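Inside the Hodside open day: a simulated cell and a crate of bottles

The January open day at Hodside drew a mixed group of packaging engineers, maintenance staff and students. Most of the afternoon was given over to a bottle handling task run entirely in simulation. We spoke with the engineer who leads the work, who asked to be identified by job title only, before the second session started.

The project is called Skeltbridge. It began as a layout study for a bottling customer and was later turned into a test bed for grasp planning. The rendering and physics run on software from Jesex, with a control layer written in house.

"The customer's question was simple," the engineer said. "Can one arm with a parallel gripper move bottles between a crate and a small carrier without a tool change? We could have built it. Simulating it first cost less and let us get it wrong more often."

Each batch consists of 1000 trials with small changes to bottle position, lighting and friction. In the batch shown to visitors, 987 trials were scored as complete. The engineer was careful about what that figure covers. "A trial is complete if the bottle is inside its slot and upright within the time limit. It says nothing about whether the grip was a good one. We log contact force separately, and that number is less flattering."

Visitors were shown the task from two viewpoints, one at the gripper and one across the room.

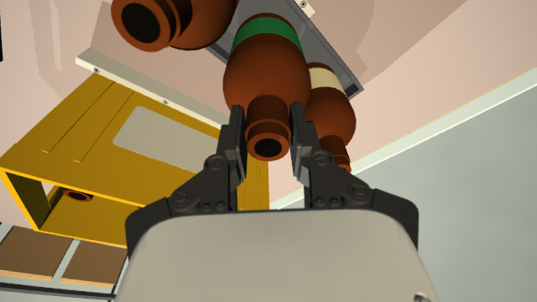
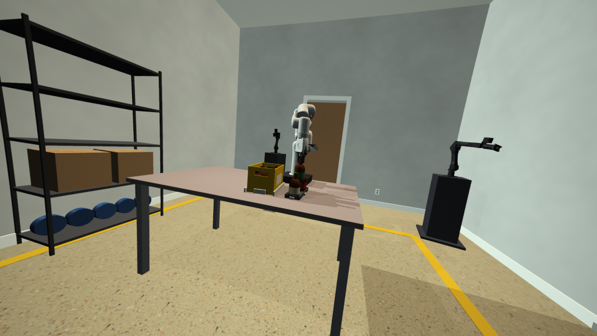

Bottle shape drew most of the technical questions. The neck gives the fingertips a narrow target, and the body widens quickly below it. "If you come down too far, the pads meet the shoulder of the bottle and the contact model starts to chatter," the engineer said. "We spent eight weeks on that. Most of it went into the fingertip geometry and very little into the planner."

The bands on the bottles are used as class labels. A color check runs before the approach, and the result selects the destination slot. The engineer described this as the least interesting part of the system and the part that fails first when the lighting is changed.

What does the team expect to break when the task moves to a real cell?

Friction, mainly. The simulated glass has a single coefficient per trial, while real bottles vary with condensation, dust and label adhesive. The team plans to measure 300 bottles on a bench rig before committing to a grip force.

The physical build will take place at the Chiu site, where floor space has already been set aside. It will use the same table height and the same crate position as the model. The engineer expects to keep the arm speed well below the simulated value for the first month and to raise it only after the force logs from both systems can be laid side by side.

One visitor asked whether the simulation would be dropped once the real cell was running. The engineer said it would stay in use for regression testing. "Any change to the planner goes through a full batch overnight. If the score drops, it doesn't go to the floor in the morning."

The batch settings are to be handed out to attendees on request, along with the scoring rules. The contact force logs are being held back until the friction measurements are finished.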